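# How Does Renting a Home Work?

A rental home has an owner and a tenant. The owner is called the landlord. The tenant pays money, called rent, to live there. The written agreement between them is a lease.

## What a lease says

A lease gives the amount of rent, the day it is due, and how long the agreement lasts. Many leases run for one year. Both sides sign it, and each keeps a copy.

Suppose a small apartment in the town of Skevport rents for $871 a month. The lease may also ask for a deposit of $600. A deposit is money the landlord holds while the tenant lives there. If the tenant breaks a door, the landlord can use part of the deposit to fix it. Say the repair costs $170. The tenant then gets back $430.

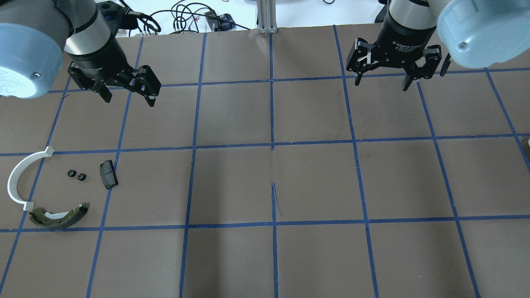
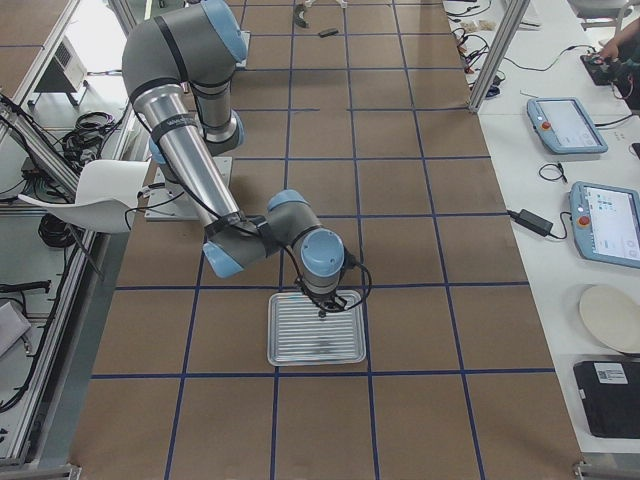 ## Normal wear

Homes get older even when people are careful. Paint fades and carpet gets thin where people walk. These changes are called normal wear, and the tenant usually does not pay for them. A hole in a wall is damage, and the tenant usually does.

## Moving out

A tenant who wants to leave must tell the landlord ahead of time. This is called giving notice. The lease says how many days of notice are needed. If it says 90 days, a tenant who plans to leave at the end of July has to give notice before the start of May.

## Words to know

- **Landlord:** the owner of a rented home
- **Tenant:** the person who rents it
- **Deposit:** money held to cover damage
- **Notice:** telling the other side that you plan to end the lease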